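Getedix 双臂拣放工作站 选型与预算说明

产品中心 > 工作站 > 生鲜拣放
更新日期:2021年10月30日

Getedix 双臂拣放工作站面向果蔬陈列、周转和分拣流程的前期验证。标准供货范围包括左右机械臂、五指灵巧手、头部相机、腕部相机、控制器和基础软件。木箱、货架、仿真果蔬等作业物料不在供货范围内,由用户自备,或从 Cukeck 耗材目录中另行选购。

本页供采购、设备管理和项目预算人员使用。机械接口图与通信协议见技术手册。

一、适用作业

整串葡萄属于抓取难度较高的品类:外形不规则,果粒之间有空隙,果梗受力后整串姿态会改变。选型时建议以成串物料作为验收对象,单果物料(苹果、柑橘等)通常不构成瓶颈。使用仿真果蔬可以降低物料损耗,但其重量和表面摩擦与真果不同,验收结论不能直接套用到真果产线。

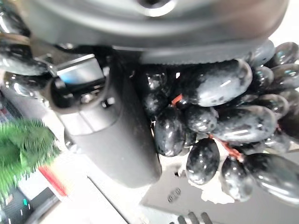
腕部相机的安装位置决定近距离视野。末端执行器靠近物料时,执行器自身会占去一部分画面,订货前应根据物料尺寸确认相机支架型号。短支架适合浅箱,长支架适合深箱,两者不能混装在同一套标定文件下。更换支架后须重新做手眼标定。

二、末端执行器选项

A 型:五指灵巧手,左右成对供货,适合包络抓取成串或形状不规则的物料。
B 型:指式夹爪,结构简单,备件成本低,适合节拍固定的单一品类。
混合配置须在订单中注明左右侧,控制器固件不同,现场不能互换。

末端执行器的线缆沿臂体外侧走线。订购时请注明线缆余量,余量过小会限制腕部转角,余量过大则容易与箱沿或货架立柱钩挂。

三、场地与货架布置 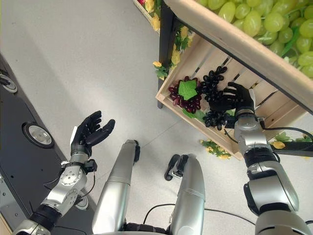 货架与木箱的高度应落在机械臂有效工作区内,倾斜摆放的箱体需要单独核算箱口后沿的可达性。上下两层布置时,上层箱体会压缩下层的进手空间,层间净高建议不小于 400 毫米,箱口前方建议预留 500 毫米的无障碍深度。装饰用藤蔓、花束等软性物品会干扰视觉分割,需要保留时应纳入标定场景一并采集。

地面要求平整、浅色、低反光。深色地面配黑色末端执行器时,深度相机的轮廓提取误差会增大。地砖接缝本身不影响使用,但工作站底座不得跨在有高差的接缝上。

四、预算构成

预算表按以下科目编制:

1. 主机与双臂:按套计价,含控制器。
2. 末端执行器:按对计价,A 型与 B 型价差见报价单。
3. 视觉组件:头部相机与腕部相机分别计价。
4. 安装调试:含首次标定和操作培训,不含场地改造。
5. 作业物料:木箱、篮筐、仿真果蔬,列入低值易耗品。
6. 年度维护:自验收次日起算,首年包含在主机价格内。

常见的漏项是第 5 项和备用线缆。以 Stustach 中试间为例,作业物料首年支出约 1,741 元,金额不大,但未列入预算时需要单独走采购流程,影响进场时间。备用线缆建议每侧按 2 根配置。

五、多工位扩展

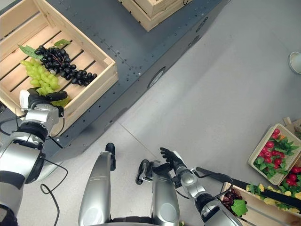

工作区两侧均布置物料时,左右臂的取放区应分开定义,并在控制器中启用互锁区。左右侧木箱的规格最好一致,这样料箱模型可以共用,调试工时也相应减少。带孔平台便于固定定位块,采购时须核对孔距与 Holmgren 定位件是否匹配。非 Holmgren 定位件可以使用,但重复定位精度由用户自行验证。

浅绿色与深色品类建议分别设置曝光参数。深色果粒表面高光较强,统一曝光时容易出现局部过曝,识别软件会将高光误判为果粒边界。

六、交付周期与订货

标准配置按订单顺序排产。混合末端配置和长支架属于定制项,交期另行确认。本年度 8 月以后下达的订单,随机软件均为新版,旧版标定文件须经转换后导入,转换工具随安装介质提供。

询价时请提供以下资料:
物料品类与单串最大重量
木箱外形尺寸及摆放角度
货架层数与立柱位置
末端执行器型号及左右侧
供电条件与地面状况

资料不全时仅出具参考报价,不作为合同附件。

相关页面:末端执行器备件清单 | 手眼标定操作规程 | 验收记录表下载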